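What we're buying before September, and what we're not

2024-04-11

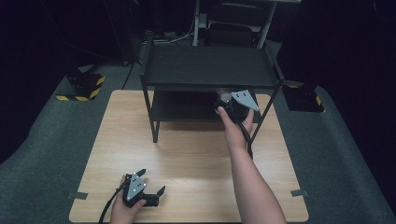 Where the money stands

We have one recording station with two hand-held grippers, and the plan is to have a second one running by September. I said I would write up the equipment list once I had been through it with Henok Tsegaye, who signs off on our orders. We did that this week. These are my notes, cleaned up a little.

The total request is smaller than the one I sent in first. That version had a small robot arm in it. Henok asked what the arm would do on its first day, and I did not have a good answer. We don't have enough demonstrations yet to train anything worth putting on it. The arm is out until next year, and the money goes into recording.

Grippers

A second station needs its own pair. I looked at sharing one pair between two stations and it would save money on paper, but both people would be standing around half the day. We will order two from Drosby, the same model we have now, plus one spare. The spare was the hardest line to get approved. My case was that a pair with one dead gripper is no use for two-handed tasks, and the shelf task is two-handed more often than you would think. One hand goes into the gap between the shelves while the other waits over the board or holds something steady.

Drosby quoted five weeks for delivery. Last time it was longer, so I have put in eight.

Finger sets are separate. I budgeted 262 dollars for them, which covers replacements for both stations through the end of the year if we wear them out at the current rate.

Cables

Our grippers are wired, and both cables have to follow your hands wherever they go. I asked Skundcombe for a price on longer cables with a softer jacket and they came back with 87 dollars each. That is more than I wanted to pay for a cable. I ordered one to try on the right hand, which does most of the reaching. If it is easier to work with, we'll buy the rest with the second station. If it isn't, the standard ones are fine and I'll stop complaining.

I also added floor covers for any cable that runs across the carpet. Cheap, and overdue.

Work surface and furniture

This is where I expected to save and mostly did. The work surface is a square wooden board set down on the carpet, with a bit of gray tape near the corners. It has a pale finish, and we want the same color at both stations so the recordings match. I'm buying two more from the same supplier, one for use and one to put away.

The black two-tier shelf is also staying in the plan. I looked at a version with adjustable heights from Mandagi and decided against it. We can get variety by moving a cheap shelf and changing what is on it. The adjustable one cost over 200 dollars and the main thing it offered was a knob.

Hazard tape goes on the order too. The black stands on either side of the board have yellow and black tape on them, and the new ones should get the same treatment. They are dark and low, and you are looking at your hands when you work.

Lighting

I left this out of the first draft and should not have. The board is well lit, but the black shelf on top of it is dark, and the space under the lower shelf is darker still. I have put in two plain LED panels on stands. We will try them at the current station first and see what the recordings look like before deciding where they go.

Storage

Drives are the line that grows every time I open the spreadsheet. I took the amount we recorded last month, doubled it for the second station, and added a margin. Henok wanted the margin cut. We left it in and took out a monitor.

The room

The second station may end up in Gellville, where there is a room with dark curtains already hung. If so, we skip that expense, but someone has to drive over there to set up. I have kept the curtains in the budget until the room is confirmed.

Still open

I need a second quote for the drives, and an answer from Drosby on whether they will repair our older gripper or only replace it. The order goes in once I have both.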